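Clorkstead cell returns to service after gripper overhaul

The Clorkstead Equipment Recovery Centre has completed a scheduled overhaul of its desktop computer disassembly cell at the Picard Street site. The cell was released for normal operation on 29th January, following a shutdown of 6 working days.

The cell removes processors, memory and expansion cards from retired office computers so that the parts can be tested and reused. It had handled 2,459 machines since it was last stripped down in November. Under the centre's maintenance schedule the gripper is to be inspected before it reaches 3,000 machines, and the work was brought forward to suit a gap in deliveries from Widovau.

Grażyna Laskowska, maintenance supervisor, said operators had reported that processors were being set down slightly turned from their intended position. The fault was traced to uneven wear on the fingertip pads. On the left finger the pad had worn at its outer corner, and the part rotated a little each time the fingers closed.

Both pads were replaced and the finger mounts were cleaned and re-torqued. The wrist was then re-zeroed against the reference block, and the approach to the processor socket was taught again at reduced speed with the fingers closed.

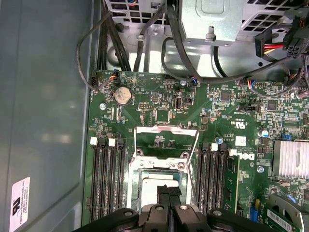
Changes to the socket approach

The most significant change concerns the height at which the gripper pauses before its final descent. The previous program used a single height for every model of computer. Small differences between cases meant that the fingers sometimes arrived too low and the cell stopped on a force alarm. Each stoppage required an operator to open the guard, check the part and restart the sequence by hand.

The revised program holds a separate pause height for each model. Technicians confirm the height once, when a model is first entered, and the value is stored with the fixture settings. The permitted closing force has also been lowered for processors and left unchanged for expansion cards.

The memory removal sequence was reviewed at the same time. No fault was found, but the side clearance was increased slightly so that the fingers keep further from the slot latches when the arm moves across the board.

Fixture and cable checks

Iwona Wasilewska, who is responsible for fixtures at the centre, inspected the locating plate and its printed blocks. Two blocks were found to have crept out of line and were reprinted to the original drawing. The bolts holding the plate were replaced, and their positions have been marked with paint so that any movement will be noticed during the morning check.

Cables along the arm were examined for rubbing, particularly where they leave the wrist. One cable tie had been pulled too tight and was replaced with a hook-and-loop strap. The sensor connection was reseated and its readings were compared with those recorded at installation by the supplier, Fisurport. The readings agreed within the supplier's tolerance.

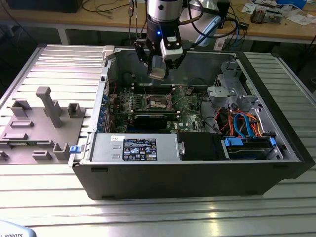 Handling trials formed the last stage of the work. Thirty pick-and-place cycles were run with the arm at quarter speed, followed by a further set at normal speed. Small plastic parts are included in these trials, as they show any loss of grip sooner than a metal part does, and the beige piece between the fingers is typical of the size used. The tower is laid on its side for handling, with the side panel off and the fixture plate next to it on the slotted table. Technicians recorded the position of each part after release, and all results fell within the limits set for the cell.

The centre has amended its routine inspection as a result of the findings. Fingertip pads will now be checked under a magnifier at the start of each week, and the result entered in the cell log. Pads showing wear at any corner are to be changed in pairs. A spare set, already fitted to finger mounts, will be kept in the tool cabinet beside the cell to shorten future changeovers.

Ms. Laskowska said the revised pause heights would be reviewed once all current models had passed through the cell. Operators who notice a part turning in the grip are asked to stop the sequence, note the model and the step number, and report the matter to the maintenance office before restarting.

Deliveries from Widovau have resumed on the usual timetable.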